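Small Worlds, Patiently Built
July 30, 2023

Studios that make management games have long measured their work by size. More buildings, more workers and more menus were taken as proof of value, and players were expected to learn them all before the first season was out. Fulia, the new title from the Edadska studio, takes a narrower view of the genre.

The player is given charge of Virág, a river town with 190 residents and a single market street. Goods arrive by barge, are sorted, and must be sold or stored before the next boat is due. A full campaign covers 3 years of the town's calendar, and the population never rises past 1,000.

The studio's earlier release, Jorkard, was criticized for a trading system that required constant attention. Prices changed by the minute and a short absence could ruin a colony. In Fulia, prices are fixed each morning and posted at the dock. Players who favour careful planning will find the change welcome, although those who enjoyed the bustle of Jorkard may consider the middle chapters slow.

Storage is the centre of the design. Each warehouse accepts only 2 kinds of goods, and converting one to another use takes it out of service for the whole of June, the busiest month on the river.

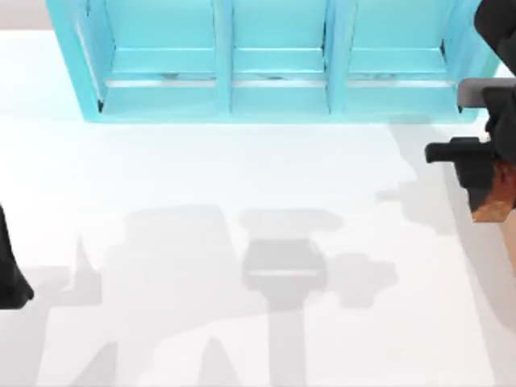

Can a warehouse be converted back once the season has begun?
Conversions are locked until the autumn fair, so the choice made in spring stands for the summer.

The soundtrack is modest, and the written dialogue is clear throughout. Controller support is complete, with text that remains legible at a distance. Saved games may be carried between the desktop and console editions.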